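Staltell Prilico 14 Laptop

Price as tested: $889
Sold by: Nomstead and direct from Staltell
Warranty: 2 years, parts and labor
Our take: A decent keyboard and a good screen, sold with battery claims we can't back up.

Staltell would like you to think of the Prilico 14 as a premium laptop that happens to cost less. The box says "premium" on two sides and the welcome screen says it again. We'd call it a midrange laptop with a nice lid. At $889 that can still be a fair deal, depending on what you do all day and how much you trust the spec sheet.

Design

The lid is metal and the bottom is plastic. Staltell's product page talks about an "all-metal feel," and you have to read that twice to notice what it leaves out. The bottom panel gives a little if you press near the vents, and our unit creaked when picked up by one corner. It isn't going to fall apart. It just doesn't match the brochure.

The hinge is stiff enough to hold the screen steady on a train, though you'll need both hands to open it. Ports are thin for a machine this thick: two USB-C, one older USB, a headphone jack and a full-size HDMI. Both USB-C ports sit on the left, so if your outlet is on the right you'll be running the charger around the back. There's no card slot. Staltell says customers weren't using them, and perhaps so, but the model before this one had a slot and cost less.

Keyboard and touchpad

Credit where it's due, the keyboard is good. The keys have real travel, the arrow keys are full height, and the backlight doesn't leak much around the edges. The touchpad is large and mostly accurate. Clicks near the top edge take more force than they should, and the palm rejection let the cursor wander a few times while we typed.

The fingerprint reader is built into the power button. It worked on most tries with clean hands and on few tries after lunch.

Screen

You get a 14-inch matte panel, and it's the main reason to consider this model. Text is sharp, whites look white, and it stays readable next to a window. Colors look a bit cool out of the box. The "cinema-grade color" sticker on the palm rest is another matter. We asked Staltell what grade that was and got a link back to the page with the sticker on it.
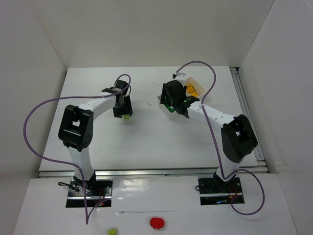 Speakers are the usual story for the price. Voices come through fine on calls. Music sounds like it's playing in the next room, and the "Studio" setting in the audio app makes it louder without making it better.

Performance

For email, spreadsheets, streaming and a browser with too many tabs open, the Prilico 14 keeps up. It scored 2296 in our office work test, a little ahead of last year's model and not enough ahead that you'd feel it. Apps open quickly and the drive is fast with large files.

Push it harder and the shine comes off. During a long video export the first few minutes went well, then the processor slowed down to stay cool and never got its pace back. The fan is loud when this happens, with a thin whine on top that you'll hear across a small room. A "Turbo" mode in the control app raises the fan speed. We couldn't measure any gain in the export from it.

Light gaming is possible if you keep the settings low. The word "gaming" appears four times on the store page, and we'd ignore it each time.

Battery

Staltell promises "all-day power." The fine print says this was measured playing a local video with the screen dimmed and the wireless off, so it's all day if your day is spent watching one movie over and over in the dark. With the wireless on and the screen at a normal brightness, ours needed the charger before the end of the afternoon. Quick charging does work as advertised, and a lunch break on the plug will get you home.

The charger itself is bigger than we'd like, and the cable doesn't come off the brick. If the cable wears out you buy the whole thing.

Software

Expect to spend your first evening removing things. Our unit came with a trial security suite, a photo organizer, two shopping shortcuts and a Staltell assistant that offers to tune up a computer that is brand new. All of it can be uninstalled. The assistant asked three times if we were sure.

Memory and upgrades

The memory is soldered, so what you order is what you'll have. The drive can be swapped if you're willing to take off the bottom panel, and Staltell says doing so won't void the warranty. Get that in writing if you plan to try it. Fermín Sosa, who handles our repair notes, had the panel off without trouble but found one of the clips near the hinge very easy to snap.

How it compares

The obvious rival is the Pärn laptop sold on the same shelf at Nomstead. The Pärn is lighter and quieter, and its battery held up better under the same use. Its screen is dimmer and its keyboard is shallow, and after a full day of typing we wanted the Prilico back. If you carry your computer more than you type on it, the Pärn makes more sense.

Nomstead also lists a bundle with a sleeve and a wireless mouse. The sleeve is thin and the mouse is basic. Price them separately before you click, as the bundle wasn't the cheaper way to buy when we looked in May.

What we liked
Bright, sharp matte screen
Comfortable keyboard
Fast charging
Drive can be replaced

What we didn't
Battery life well short of the claim
Fan noise under load
Both USB-C ports on one side
Too much preinstalled software

In the box
Prilico 14 laptop
Charger with attached cable
Quick start sheet
Warranty card (register online to get the second year)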